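Search this site... Go
Filed under: House Meetings > Common Room

Clolden House Residents' Group
Minutes of the common room meeting, September 2021

Chair and minutes: Cadi Pritchard
Present: nine of us, which is our best turnout in ages, plus a baby who behaved beautifully
Apologies: both top floor flats

1. Minutes of the last meeting

Read and accepted. One correction: the kettle was donated by the garden flat, and they'd like the credit, so there it is. Thank you, garden flat!

2. Money

The room fund stands at $2144. Everything spent on the refresh so far (paint for the lower walls, the blind, the bin, two power boards) has been paid and the receipts are in the blue folder. Cadi asked whether anyone was still out of pocket. The person who bought the sugar soap said not to worry about it. Cadi is going to worry about it, and will pop the money under the door.

3. The common room

The big item, and what a pleasure to have it on the agenda as something other than a complaint. The Litovow refresh (named after the paint colour we didn't end up choosing, and the name has stuck) is very nearly finished. Everyone had been in for a look before the meeting and people were thrilled with how light it feels now.

3.1 The television stand

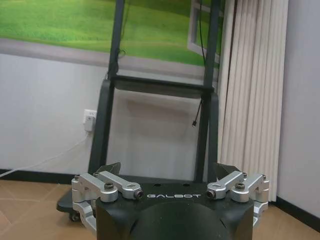 Where the television should live took up the longest chat of the night. The side favouring the window end argued for the afternoon film group, who like to have their backs to the light. The other side wanted it kept at the mural end, close to the power point, and they carried the room easily. It was also pointed out that whatever we settle on, a tall black frame with posts like that is going to be noticed, so it may as well have the painted countryside behind it. Somebody asked about the caster down at the foot and whether we ought to be nervous with small children about. Agreed to look over every wheel and lock anything that locks.

AGREED: television stays at the mural end. Film group to try it there for the whole of the next program and report back. If it's hopeless we'll talk again, no hard feelings.

ACTION: Cadi to check the casters and find out if they have brakes.

3.2 Bin and rubbish

We now have a proper bin in the common room! This has been asked for at pretty much every meeting since February and it was lovely to tick it off. The question now is where it goes and who empties it. Some wanted it beside the door so people drop things in on the way out. Others thought a bin by the door looks like a waiting room. The film group, who generate most of the wrappers and said so cheerfully, would like it within throwing distance.
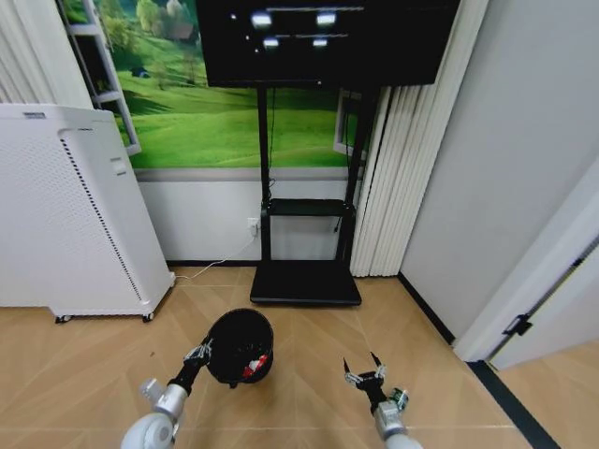 The black mesh bin with a bit of red and white rubbish in it, mural end of the common room.

It was noted that a mesh bin is fine for paper and wrappers and no good at all for teabags, apple cores or the end of anybody's yoghurt. Food scraps go in the kitchen caddy. We had a short and spirited discussion about liners. The first floor is against them for the plastic, the ground floor is for them on account of crumbs, and the compromise is a sheet of newspaper in the bottom, changed when the bin is emptied.

AGREED: bin to live near the television, off to one side so it isn't in the walkway. Whoever locks up empties it. Newspaper in the bottom, no food.

ACTION: ground floor to save their newspapers in the box by the stairs.

3.3 Floor

The floor has come up so well. Several people said they hadn't realised how pale it was under all that furniture, and the idea of putting the old rug back was voted down on the spot with a fair bit of laughter. The rug is free to anyone who wants it and is currently rolled up in the bike store, where it can't stay.

We did talk about looking after it. Damp mop only, wrung out hard, and please no more of the pine stuff that left it tacky last time. The garden flat swears by Sepp floor soap and has offered the rest of a bottle. Chairs need felt pads before they go back in.

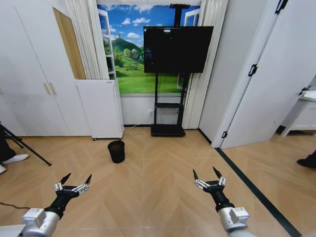 The pads come in sheets and can be cut to size, so one person with decent scissors could get through all the chairs in an evening. Two people offered straight away and a third offered to bring cake, so we're calling it a felt evening and everyone's welcome. Bring a chair if you've borrowed one. (You know who you are, and we'd love it back!)

AGREED: no rug. Felt pads on everything with legs.

3.4 The mural

Huge appreciation all round for the mural. The green hills and the trees have made the room feel twice the size, and the baby stared at it for most of item 2. There was a suggestion of hanging the noticeboard on that wall and it got a firm no from every corner. The noticeboard will go in the hallway where people walk past it anyway.

We also agreed nothing gets stuck to the mural, including bunting, balloons and the quiz night score sheets. Blu-tack counts as sticking.

ACTION: Cadi to put a friendly note in the hire folder about this.

3.5 Air purifier and cables

The white air purifier has been a hit with the hay fever sufferers. It's been left running overnight a few times, so could the last person out please switch it off. The cable across the floor was raised by two people separately. Everyone liked the idea of a cable cover, and the shorter run along the wall was liked even more if the purifier can shift a little closer to the outlet.

Timent, who did our hallway lights, have quoted $195 to fit an extra outlet on that side. Most people thought we should try moving things before spending anything.

AGREED: try the purifier in a new spot first, hold the quote over to the next meeting.

3.6 Drinks in the room

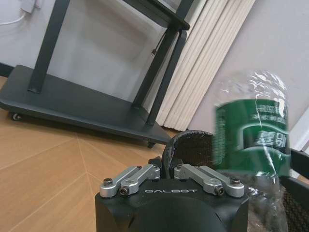
3.7 Bottles and cups

Bottles with lids are welcome anywhere in the common room. Open cups stay on the tables — the floor is too nice now. Please take your bottles home or put them in the recycling crate in the kitchen, rinsed, with the lids off. The mesh bin isn't for bottles. A couple of people would like a second crate for the refund ones, with the money going to the room fund, and this was such an obvious good idea that it went through without a vote.

ACTION: first floor to find a second crate and label it.

4. Reopening afternoon

Everyone is keen! We'd like to do a proper afternoon tea once the felt pads are on, with the neighbours from over the road invited. We can seat 30 comfortably if the folding chairs come up from the basement. Offers so far are scones, a lemon slice, sausage rolls and a very large teapot. Somebody asked for a short speech and Cadi said she'd do one provided it could be extremely short.

Date to be set by email. Please answer the email.

5. Any other business

The side gate is sticking again. The garden flat will plane the bottom edge.

A single child's gumboot, yellow, left foot, is on the hall windowsill.

The bike store needs a clear-out before the rug gets a flatmate. Name tags on bikes, please — untagged ones will be asked about at the next meeting.

Meeting closed after the last of the shortbread. Next meeting in the common room, with felt under the chairs.

Recent in House Meetings
Bike store clear-out: tags and dates
Common room hire folder, updated
Felt evening sign-up
Hallway lights: notes from the walk-round
Who has the stepladder?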